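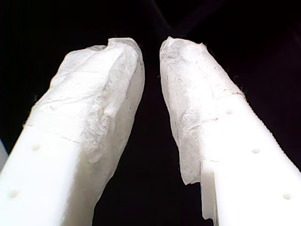

Ritemix fingertip sleeves, review after two months

Rating: 2 out of 5

I bought a pack of 16 of these for the small parallel gripper on our packing bench. The fingers are bare white plastic and they slip on anything glossy, so a grippy cover that pulls on by hand and costs less than a new set of fingers sounded like a fair deal. The supplier was Hubáček and delivery was quick.

Fitting is easy enough. You roll the sleeve down over the tip and press the air out towards the bottom. The leaflet says to leave it an hour before use, and I did. For the first week grip was clearly better. Cartons that used to slide out stayed put, and I could turn the closing force down a step.

Then the dropped parts started. The sleeves had gone wrinkled, with a ridge of bunched material at the tip, and one had torn along its lower edge on the inner side and left a flap hanging down the finger. The two no longer matched in thickness either, so small parts were being held off centre.

The drops were a nuisance. The flap worried me more. We run a light sensor between the fingers to tell the controller whether a part is present, and a loose piece of thin material in that gap can read as a part. Ours did. The arm went through the whole place cycle with nothing in its grip, then came back down on a tray that had not been cleared. Nobody was near it, and the force limit stopped the arm, but the tray cracked and we lost most of an afternoon.

I tried a second pair with the edge taped down. They lasted six days. A third pair, cut shorter so the edge sat higher up the finger, lasted nine. The leaflet claims a month of normal use and does not say what normal is.

Ritemix answered my email and sent a replacement pack, which was decent of them. They had no advice on inspection and no warning about sensors.

I have gone back to the moulded pads from Dukness. They cost more and need two screws each, but they stay where they are put. If you do use the sleeves, check the lower edge at the start of every shift and bin them at the first tear — tape will not save them. I would not fit them at all on a gripper with a sensor in the gap.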